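Home | Forums | Gallery | Search | Log in

Home and Storage > Kids' Stuff > Stuffed toys in a cardboard box, keep or replace?

Print this thread | E-mail this thread
Replies: 13 | Shares: 2

yavuz_k
Posted Tue 23 July

We moved to a smaller place in February and the stuffed toys never got a proper home. They went into a red cardboard box for the move and they are still in it. The box lives on the bed in the spare room during the day and goes on the floor when someone sleeps there. My daughter is fine with it. My wife says it looks like we are still moving.

I started going through it this afternoon. The front flap is torn along the top from being pulled open so often and the white layers are showing. The rest of the box seems solid to me. I can tape the flap, cut it off, or buy a real bin. Space along that wall is 47 cm, so most of the toy chests I have looked at are too wide.

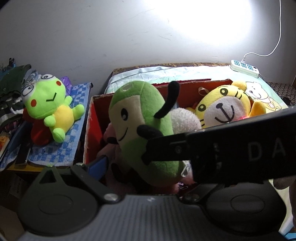 The box on the bed, frog already out on the towel.

Questions:

1. Is cardboard okay long term for plush, or does it hold dust?
2. Would you wash everything before it goes into something new?
3. Has anyone used the Gevel fabric bins? They have one that would fit.

Thanks, Yavuz Kaplan

Reply | Quote | Report

marnie_t

Cardboard is fine in a dry room. I kept ours in a box for years and the only problem was that the corners went soft. The torn flap would bother me more than the dust. Cut it off straight with a utility knife and run packing tape over the edge. Ten minutes and you have spent nothing.

Reply | Quote | Report

Oldhallway

I disagree on the cardboard. It soaks up damp and it gets bugs. We had silverfish in a closet at our last apartment and every one of them was in a box. Plush should be in something you can wipe out.

Reply | Quote | Report

marnie_t

Silverfish come from a damp closet. They will get into a plastic bin too if you leave the lid off, and with kids the lid is always off. His box is on a bed in a spare room.

Reply | Quote | Report

Oldhallway

You can wipe a plastic bin. You can't wipe cardboard. I'll leave it there.

Reply | Quote | Report

pell_and_sons

I have the Gevel bin in the medium size. It stands up by itself when it's full and slumps when it's half empty. The handles are good. If the toys are different sizes I would get two small ones, because the little ones sink to the bottom of a deep bin and never come out again.

The tiger with the big smile is great, by the way.

Reply | Quote | Report

yavuz_k

Thanks, all. The tiger is the one that comes to the table at breakfast, so he stays near the top whatever we do.

The sinking problem is real. There is a pink one low down in the corner that I had forgotten we owned.

I don't have a closet to use, it's full of coats. On the washing question, the one I am least sure of is the big green caterpillar, or bug, whatever it is. He has short fuzzy fabric and black limbs that stick out. I went over him on the bed to find the care label.

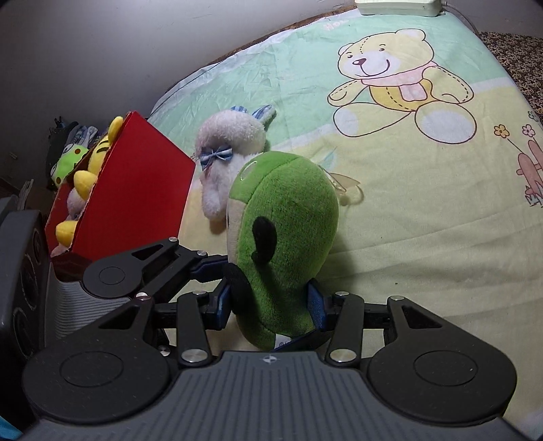 The label is sewn in at the bottom and the print is tiny. I could not make sense of it even with my reading glasses on. I would guess surface wash, but I have guessed wrong before. A rabbit came out of the machine with all his filling in one foot.

Reply | Quote | Report

hettie47

For the rabbit: open the seam, pull the filling apart by hand, put it back, and sew him up. I have done three like that.

For the bug, put him in a pillowcase, tie the top, cold water, gentle cycle, low spin. I have never had a problem with short pile. Long fluffy fur is what goes bad. I see you have a fluffy white one beside him. I would do that one by hand in the sink and brush it while it's damp.

Check for batteries before anything gets wet. Some of them have a light or a voice box, and you can usually feel it if you squeeze the belly.

Reply | Quote | Report

Dunmore_R

Seconding the battery check. There's a red light showing near the tiger's chin in your first photo. I can't tell if it belongs to him or to something else in the box, but I'd find out before he goes in the machine.

Reply | Quote | Report

Oldhallway

I would not machine wash a toy that size at all. The filling takes days to dry in the middle and then it smells. Damp cloth, drop of dish soap, towel it off, done.

Reply | Quote | Report

hettie47

It dries if you keep turning it. I set mine on a rack by an open window and turn them morning and night. But if he only has dust on him, then yes, a cloth will do. No reason to soak a clean toy.

Reply | Quote | Report

crosby_flat3

Different suggestion. Skip the bin and hang them. We bought a Flinow corner net for the kids' room and it took most of ours. It leaves the floor and the bed clear, and the kids can see what they have. You need two walls that meet and 3 hooks. The downside is that small kids can't reach, so you will be getting toys down all day.

Reply | Quote | Report

pell_and_sons

We tried a net. Everything in it got dusty faster than it did in the bin, and the hook pulled out of the drywall. Use anchors if you go that way.

Reply | Quote | Report

yavuz_k

Last update from me for now. I am going with two small fabric bins side by side, big toys in one and small ones in the other. Marnie, I did cut the flap off and tape the edge, and the box looks better than I expected, so it will do until the bins come. After that it can hold the costumes.

The caterpillar and the frog are getting the damp cloth. The white one goes in the sink on the weekend – I'll try the brush. The tiger waits until I have had a proper look at him.

If anyone knows a place that still sells small bags of filling, let me know. The craft store near us closed and I have a rabbit to fix.

Reply | Quote | Report

hettie47

Buy a cheap bed pillow and cut it open. Same stuff, and you will have enough for 43 rabbits.

Reply | Quote | Report

Previous thread | Next thread | Back to Kids' Stuff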